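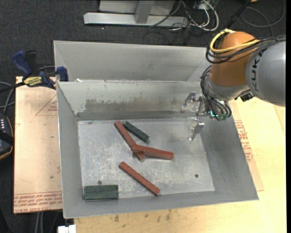

*Sorting sticks in a steel-gray bin, KUKA arm. Bin and arm sold separately, by other people.*

# Pravden Teach Kit

Pravden is a kit for showing a robot arm what you want by doing it yourself. You hold the hand controller, the arm follows, and the software keeps a record of every wobble. Do the job enough times and you have a set of demonstrations to train on. Do it badly enough times and you have a set of those, too.

Windden makes the controller and Arex makes the software. Each has a support desk, and each is very fond of the other's phone number.

## In the box

- Hand controller with trigger grip
- Foot pedal (press to record, press again to keep, hold to throw away)
- Bugti interface box and mounting plate
- Cables, 109 inches, which will be slightly shorter than you need
- Printed manual, 74 pages, four of them on the pedal

## Two ways to teach

**Remote.** Stand where you can see the bin and drive the arm with the controller. Finger opening tracks the trigger. Good for small parts that lie across each other or sit tight in a corner.

**By hand.** Push the arm through the motion yourself, on arms that allow it. Quicker to learn and harder on the shoulders.

Both save to the same file format, so you can mix them in one task.

## Before you order

The kit doesn't include an arm, a gripper, a table or patience. Clamp your bins down. People skip this step, then write to ask why the arm has started missing to the left.

We suggest 40 clean demonstrations for a simple pick. Change the starting layout between runs, or the robot will become an expert in one arrangement of sticks.

**Part no.** 1931
**Ships:** from June
**Returns:** unopened kits only. Pedals that have been stomped on count as opened.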